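Old Name, New Name: a small dataset of medicine and vaccine rebrands

README and data card

Hi! If you landed on this folder from a search, you probably want to know why the box in the drugstore has a different name on it than the one you bought last time. I can't always tell you why, but I can usually tell you when, and what it used to be called. That's the whole dataset: old name, new name, who made the change, and what the company said about it when anyone asked.

I started it after my aunt brought home two boxes of the same allergy tablet, one from Haltness and one from what she took to be a brand new company called Ullthorpe. Same tablet, same strength, same little crescent moon on the back of the blister. Haltness had sold the line, the buyer kept the moon and changed everything else, and the only place this was written down was a supplier letter taped inside a pharmacy cupboard. I typed that letter into a spreadsheet on a Saturday and have been adding to it ever since.

What's in here

renames.csv is the main file. It has 292 rows, one per name change. If a product changed names twice it gets two rows, linked by the chain_id column. Chains of three exist, and they're my favorites.

makers.csv has 112 companies, including the ones that only show up as a former owner. Company names are spelled the way they were spelled at the time of the rename, so you'll see Sampaio and Sampaio Health as separate entries with a same_as link between them. I went back and forth on merging them and decided I'd rather have the mess out in the open.

statements.csv is what the company said. Press release text is trimmed to the sentence or two that deal with the name, with the source in the next column. If I couldn't find a statement, the row just isn't there, so don't expect a statement for every rename.

notes.txt is me talking to myself. Read it if you're trying to work out why a particular row looks odd. It isn't sorted.

Columns you'll want to know about

old_name and new_name are as printed on the front of the pack. Capital letters are kept, even the ugly ones in the middle of a word.

kind is one of: vaccine, prescription, over the counter, supplement. Supplements were a late addition and coverage there is thin.

reason_stated is the reason the company gave. The values are sale, merger, name conflict, one name everywhere, safety mix-up, and none given. "One name everywhere" means the product had different names in different countries and somebody got tired of it.

reason_guess is mine. I nearly deleted this column in May and kept it only because two people wrote to say they used it. Please don't quote it as fact. It's a hunch with a column header.

press_before is a rough score for how the product was doing in the news in the weeks before the change: good, flat, or bad. It comes from reading headlines, and I explain the reading rules in notes.txt under "headlines". Bad means most of the headlines I found were bad, and that's as scientific as it gets.

gap_days is the number of days between the announcement and the first pack I can find with the new name. Blank means I don't know. A negative number means the packs were out first, and yes, that happens, usually because a wholesaler got ahead of the press office.

How the rows were collected

Mostly by hand. I read company announcements, old supplier letters, package inserts that people scanned and sent in, and the "formerly known as" stickers that pharmacies put on shelves. Idalina Torres read all of the Portuguese material, which was a much bigger pile than either of us thought when she said yes, and she also caught that I had one cough syrup down as three separate products. Thank you, Idalina!

For a row to get in, I need the old name and the new name in the same document, or else two documents that share a product code. A lookalike box isn't enough. I have a separate pile of nearly 40 maybes that fail this test, and they're staying out until something better turns up. Grullmont accounts for a big chunk of that pile, as they seem to have renamed half their catalog in one go and announced hardly any of it.

I typed everything in over a lot of evenings, then went back over 60 rows picked at random, with the source beside me and the spreadsheet hidden. The errors were mostly in dates. Two were wrong names, both fixed, both my own typing. 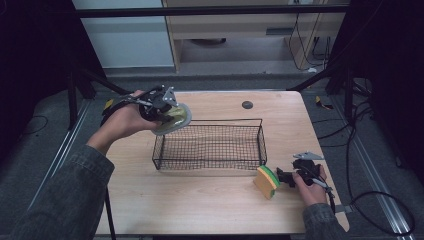

On the table: wire mesh basket and kitchen sponge.

After that check I added a second date column. The first one, date_announced, is whatever the company put on the statement. The second, date_seen, is the earliest dated thing I have that shows the new name on a pack. They used to be jammed together in one field with a slash, so if you downloaded an early copy and your code splits on the slash, it will break now. Sorry about that!

What I think you can do with it

Look things up, first of all. If you work a pharmacy counter or you help a parent with their pills, a plain text search on old_name is probably all you'll ever need. It works fine in any spreadsheet program.

You can also poke at the question everybody asks me, which is whether companies rename things to get away from bad press. I get it, it's a juicy question. The trouble is that a rename takes a long time to arrange — paperwork, artwork, somebody checking that the new word isn't rude in another language — and bad press can arrive any day of the week. So a product can have an awful month and then get a new name that was already in the works. The dataset can show you that the two things happened close together. It can't show you what anyone had in mind.

Ullthorpe is a good one to look at for this. They put out a statement saying the new name for their nasal spray had been planned well ahead, and in that case I do have a supplier letter from long before the bad headlines with the new name on it. For most of the others I have no such letter, and I've left reason_guess blank wherever I couldn't make up my mind.

What you shouldn't do with it

Please don't use it to decide whether two medicines are the same for somebody who's going to swallow them. A new name sometimes comes with a new strength or a different filler, and I only track the name. Ask a pharmacist. They like being asked.

Please don't add up the rows by country and call it a ranking, either. The counts mostly tell you which languages Idalina and I can read.

Known problems

Accents got mangled in a few of the older maker names. If you see a question mark in the middle of a word, that's what happened. I fix them as I find them.

Generic versions are mostly missing. They change labels all the time and I can't keep up.

The supplement rows were copied from my notebook in a hurry and some have no source yet. They're marked with source_ok = no. Drop them if you need clean data.

Sampaio sold its eye drops under two names at once for a while, and I had no good way to put that in a table. It's in as a normal rename with "overlap" in the comment field. If you have a better idea for how to store overlaps, I'd love to hear it.

Sending me stuff

Photos of both boxes are great, front and back. Please cover up the patient's name and address on any pharmacy label before you send it — I've had to throw out some really nice scans over this. Supplier letters are even better, and old package inserts with the fold lines still in them are fine too, I can read through a crease.

If you spot a mistake, tell me the row number and what you think it should say. You don't need to write it up properly. One line is plenty.

License

Use it for whatever you like, mention where you got it, and if you clean up the accents please send me your copy.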